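Getting your grip back: life after a broken wrist

The cast comes off and everyone says congratulations. Then you try to open a jar.

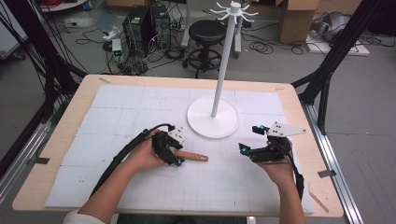 Six weeks in plaster and the forearm has gone thin, the skin flakes, the thumb won't reach the little finger. Tharun Namboodiri broke his right wrist on wet steps in March and thought he'd be back at work the same afternoon the cast was cut away. He fits kitchens. "I couldn't turn my own front door key," he says. "Stood there on the step like an idiot. Had to ring the bell."

He was sent to the hand clinic at Busturgate, a low brick building behind the bus depot, parking terrible. Indira Raju has run it for nine years. Her first job with most patients is to slow them down. Her second, with the other lot, is to get them to move at all.

"Half of them are squeezing a tennis ball till it hurts," she says. "The rest carry the arm round like a baby bird. I can't do much with either until they stop."

What she wants early on is small and often. Bend the wrist, straighten it. Palm up, palm down, elbow tucked into the side. Make a fist, open it, touch each fingertip with the thumb. Five minutes, every couple of hours, more if the hand feels stiff in the morning (it will). Warm water beforehand helps some people. Swelling – keep the hand up on a cushion in the evening, rings off.

Strength comes later and only when the clinic says so. Putty, usually, then light weights. Tharun was on the soft putty for what felt like for ever, then a tin of beans, then a 900 gram bag of rice that his daughter drew a face on. His grip on the bad side was 50 per cent of the good one at his second visit. He wrote it on the fridge.

Pain is the bit people ask about most. An ache that settles within the hour is fine, Raju says, and so is a pulling feeling at the end of a stretch. Ache that's still there the next day means you did too much, so drop back a bit. Burning, a hand that changes colour or sweats, fingers that go numb and stay numb, swelling thats getting worse – ring the clinic, don't wait for the appointment.

Then the waiting. Busturgate has 200 people on its books at the moment and follow-ups slip. Raju hands out a printed sheet now, big type, with a box to tick for each session. Some come back filled in. Some come back with all the ticks in the same pen, same slope, done in the car park.

"I can tell," she says. "The wrist tells me."

And driving? Ask your insurer as well as your doctor. You need to be able to grab the wheel hard and change gear without thinking about it. Tharun left it a month longer than he wanted to, got lifts in a mate's van and complained about the radio the whole way.

He's fitting kitchens again, short days. Overhead cupboards still hurt. The last bit of palm-up hasn't come and it it may not, he's been told, though Raju wants another two months before she'll say so for certain. Change from the shop goes in the left hand.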